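Clumer Culinary School has taught practical cooking to adults in Irnudville for 12 years. The school offers day and evening courses to people who wish to work in restaurants, school cafeterias, hospitals and care homes, as well as to those who simply want to cook better for their families.

## Our Approach

Teaching at Clumer begins with plain, useful skills. Students learn to plan a menu, keep a clean station, hold a knife safely and season with care before they move on to sauces, breads and larger meals. Classes are kept small so that instructors can taste every dish and speak with each student about the work.

The full certificate course requires 100 hours in the kitchen. Students who cannot attend every week may spread these hours over two terms — a choice many working parents have made.

## Kitchens and Equipment

The school occupies the ground floor of the Haddadin Building, with two teaching kitchens, a bakery room and a small library of cookbooks. Students are introduced to basic tools in their first week and are expected to clean and return everything they use. 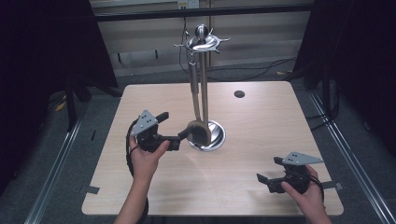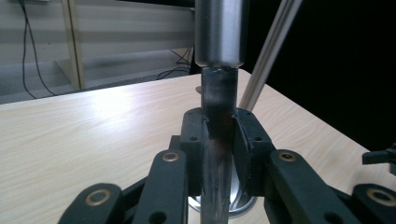 ## Our Graduates

To date, 1164 students have completed the certificate course. Graduates have gone on to work in hotels, run lunch counters and open bakeries of their own. The school keeps in touch with former students through a yearly supper in May and a printed newsletter.

## Support for Students

The Pruvska Fund, set up by the school in its third year, helps with course fees, aprons and shoes. Applications are read by the teaching staff and kept private.

## Visiting the School

Prospective students are welcome to tour the kitchens each weekday morning at 10:30. The entrance is at 2439 Mill Street, beside the parking lot. Please ring the bell and wait at the front desk.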